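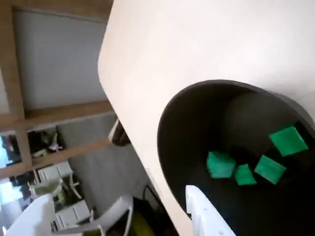

*Fig. 4.1. Green squares in the round black well.*

## 4. Setting up the Stumamon 717 dehumidifier

This section covers placing the unit, the first run and everyday settings. Wall mounting is in section 6. If your unit came from the Mindton depot, the drain hose is packed in a separate bag.

### 4.1 Placing the unit

1. Stand the unit upright on a firm, level floor. If it has been carried on its side, leave it upright for four hours before switching on.
2. Leave a gap of 15 cm on every side. The back grille needs the full gap even when the unit is on the low setting.
3. Keep curtains, coats and loose paper away from the top outlet.
4. Close windows and outside doors. Inside doors can stay open if you want to dry more than one room.

**Caution:** Do not use an extension lead that is coiled or covered by a rug.

**Note:** In rooms with a worktop, put the unit on the floor at one end of it. Do not stand it on the worktop. Light things such as paper plates can be moved by the air from the outlet.

### 4.2 First run

1. Push the tank in until it clicks. The tank light goes off.
2. Plug in and press POWER. The fan starts at once and the compressor follows after a few minutes.
3. Turn the dial to HIGH and leave the unit running overnight.
4. In the morning, empty the tank and turn the dial to the middle mark.

A new unit may smell slightly of plastic on its first run. If the smell is of burning, switch off, pull out the plug and call the depot.
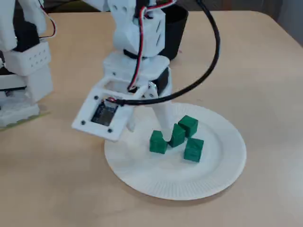

Kyung-tae Koo wrote in to say that the middle mark was too dry for a small room in December, and that turning the dial one notch lower stopped the wooden drawers from shrinking. We have tried the same setting in the office at Vurncombe and would suggest it for any room with old furniture.

### 4.3 Using the drain hose

1. Switch off and unplug.
2. Take out the tank and pull the rubber plug from the spout behind it.
3. Push the hose on as far as the collar.
4. Run the hose downhill all the way to the drain. Water will not flow up over a step or a sill.
5. Put the tank back. The unit will not start without it.

**Note:** Check the hose end for slime once a month. Warm water and washing-up liquid will clear it.

### 4.4 Filter

The filter light comes on after 4000 hours. Slide the filter out from the left side, fit the new one with the arrow facing inwards, and hold RESET until the light goes off. Only Szűcs filters with the blue edge fit this model. The older ones are slightly too wide and will bend the frame.

Between changes, clean the outer grille with a dry brush.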